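Elastic-waist jeans

Elastic-waist jeans, also called pull-on jeans, are denim pants held up by a gathered waistband. The elastic runs through a casing sewn at the top of the pants, or is stitched directly to the denim. Most keep the usual jeans details, such as topstitching in tan or gold thread.
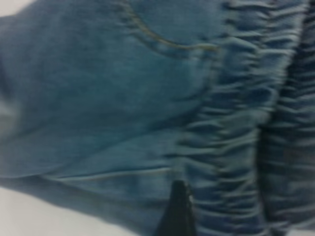
Mevham, 2021-05-21

Topstitching is done with a heavier thread and a longer stitch than the seams underneath. Around a pocket opening it keeps the curved edge from stretching. Where a seam is folded over on itself, the layers form a ridge, and the dye wears off there first.

Folding

Pull-on jeans are usually folded lengthwise, one leg over the other, with the back pockets facing out. The legs are then brought up toward the waist in halves or thirds. Gathers do not press flat, so the waist end of the bundle stays thicker.
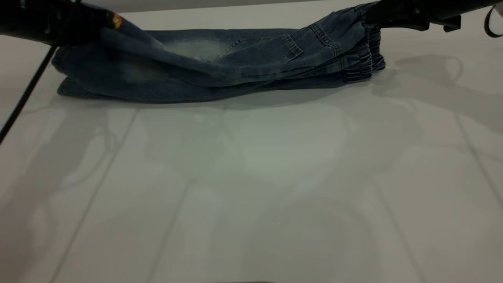

Reading time: 6 minutes

Storage

A folded pair can be stacked on a shelf or stood on edge in a drawer. Stacks are steadier when the thick ends alternate. Hanging by the waistband is less common, as clips can leave marks in the gathers.

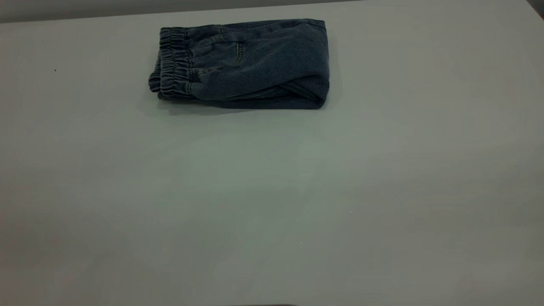 Beathag Skinner disagrees with folding in thirds and writes that a second fold at the knee leaves a crease that lasts through the next wearing. She rolls hers from the hem. Both methods are in use.

Fading and care

Indigo sits mainly on the outside of the yarn and comes off with rubbing and washing. Turning the pants inside out slows this.

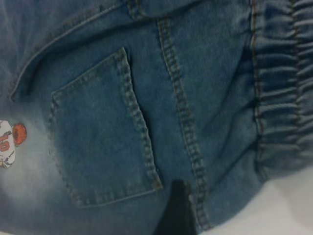
Patch pockets are sewn on top of the back panel, below the yoke seam, and their edges tend to fade sooner than the cloth beside them. High dryer heat shortens the life of the elastic.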